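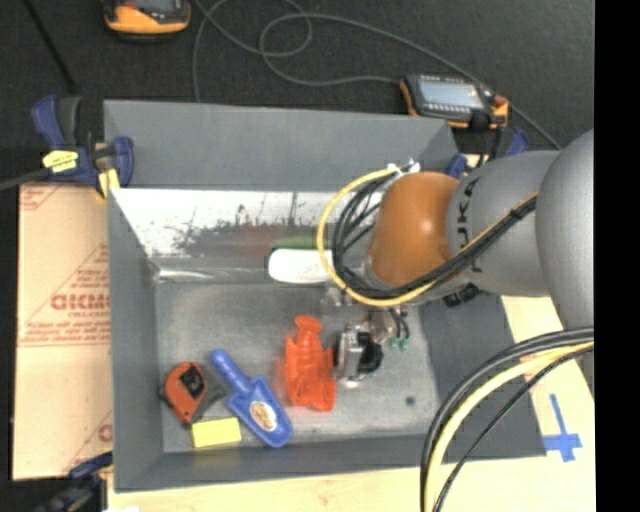
*Cell 2, bin pick station, KUKA arm over the metal bin. Bar clamps on the bin, cables strapped at the wrist.*

# Pick cell walkdown – Rarbridge, Thursday early shift

Checked against the Lellgate cell rules, May issue. Codes: OK / FIX (today) / WATCH (look again next walkdown) / N/A. Comments go under the line, don't squeeze them into the code.

## A. Before anyone steps in

- [x] Arm stopped, mode key in manual, key out and on the person – **OK**
- [x] E-stop at door pressed and reset – **OK**
- [x] E-stop on teach pendant pressed and reset – **OK**
 - Stiff to twist back. Same note as last time.
- [ ] Door switch drops the drives when door opens – **FIX**
 - Worked 7 times out of 8. That is a fail, not a "mostly". Door sags and the tongue doesn't line up unless you lift it. Cell stays in manual till hinge is done.
- [x] Tag on door filled in – **OK**

## B. Bin and fixturing

- [x] Bin clamped, not just resting – **OK**
 - Blue and black bar clamps. Pushed the bin by hand on each side, no movement.
- [ ] Clamp bars and handles clear of the arm path – **WATCH**
 - Clear on the taught path. There's a clamp at the upper right corner, right behind the arm, and I don't like it there. If anybody moves the bin or changes the approach, rerun slow first.
- [x] Bin walls, no sharp edges or burrs – **OK**
 - Scuffed and scratched on the inside, cosmetic. Shiny wall does throw reflections, keep an eye on missed picks along that side.
- [x] Table solid, no rocking – **OK**
- [ ] Tape marks on table match the setup sheet – **FIX**
 - Blue cross is on the wood, right of the bin. Sheet still shows the old layout. Update the sheet, leave the tape alone.
- [ ] Loose material away from bin – **WATCH**
 - Printed cardboard on the left side. If it's meant to stay, tape it down flat. If not, bin it (the trash one).

## C. Gripper and cabling

- [x] Gripper bolts, paint marks lined up – **OK**
- [x] Air fittings seated, tug test on each tube – **OK**
- [ ] Wrist cables have slack at full rotation but can't snag – **FIX**
 - Slack is fine, maybe too fine. The yellow one makes a big loop outside the black bundle before it gets to the strap. On a deep pick into a corner that loop is what catches first. Add a strap, then run joint 6 to both ends at slow speed and watch it the whole way.
- [x] Connectors at wrist tight, no bent shells – **OK**
- [x] No rubbing on the link – **OK**
 - Cables lie right across the KUKA lettering. Wiped it down and looked, no wear marks yet.
- [ ] Lower cable run held off the table edge – **WATCH**
 - Thick pale yellow one plus the black and gray. Needs a proper guide sometime.

## D. Test objects

- [x] Only items on the pick list in the bin – **OK**
 - Blue scoop, tape measure, little yellow block, the orange-red plastic one, the white one at the far wall. All on list.
- [x] Tape measure lock works, blade can't run out – **OK**
 - Lock tested by hand before it went in. Do this every time pls, a blade coming out mid lift is a real hazard.
- [x] Nothing cracked or splintered – **OK**
- [ ] Item near a wall: recovery rule known by operator – **FIX**
 - Asked, got the wrong answer. Rule is stop, key to manual, door open, THEN reach in. No nudging stuff over with a stick thru the gap.

## E. Floor behind the cell

- [ ] No cables loose on floor where people walk – **FIX**
 - Thin gray one loops all over back there, one strand goes down behind the bin and another heads toward the arm. Coil the spare length and cover the rest.
- [ ] Handheld devices put away when not in use – **FIX**
 - Two of the black and yellow-orange ones on the floor. They go on the hook. Somebody will step on the screen.

## F. Paperwork

- [x] Risk assessment at the cell, right revision – **OK**
- [ ] Speed limit for manual mode posted – **FIX**
 - Sign fell off, found it under the Kuroda cabinet. Needs screws, tape won't hold.
- [x] Payload numbers match the gripper that's fitted – **OK**
- [ ] Plodis log up to date – **WATCH**
 - 5 entries with no initials. Counts as not done if it isnt signed.

## To clear before auto mode

1. Door hinge and switch, then 8 clean opens in a row
2. Yellow cable strap + joint 6 check
3. Floor cable, handhelds off the floor
4. Recovery rule gone over with both shifts

Setup sheet and speed sign can follow same day. Recheck at 2 pm, door switch first – if it fails again I'm locking the cell out and calling Lellgate.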